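Progress report to the Rusden fund, second period
Project Jora: learning cloth handling from hand-held demonstrations
Prepared by Kasun Siddiqui, Lindthorpe laboratory

In the last report I wrote that we wanted to leave the laboratory and record in ordinary rooms with daylight. This work has now started. We have set the target at 1000 demonstrations, and the recording will continue until December.

The wide lens on the gripper takes in much of the room together with the table. When there are large windows, the sky becomes very bright and the dark parts lose detail. Bheki Potgieter is now testing a fixed exposure for such places.
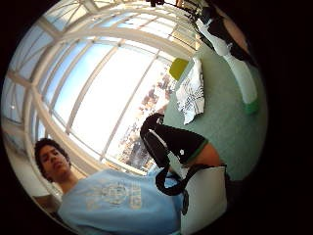 Figure 1. Gripper view at the window site, with strong daylight behind the table.

Our method needs the path of the hand. For this we compare the position computed from the gripper video with the position of the printed tags, which a second camera observes. In the first tests the two paths agreed well when the motion was slow. In quick turns they moved apart, and we lost 30 recordings for this reason. They will be repeated.

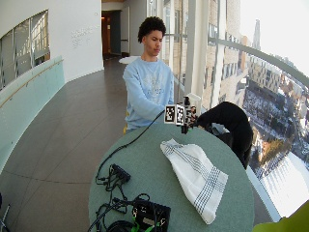

Figure 2. Fixed camera view of the same site. The tagged device stands behind the striped towel.

The training on towel folding has begun with the Rastogi model, as agreed. I cannot yet give a success rate which I would trust, and I prefer to wait for the repeated recordings.

Two points need your decision: the extension of the storage contract, and the travel costs for the next site.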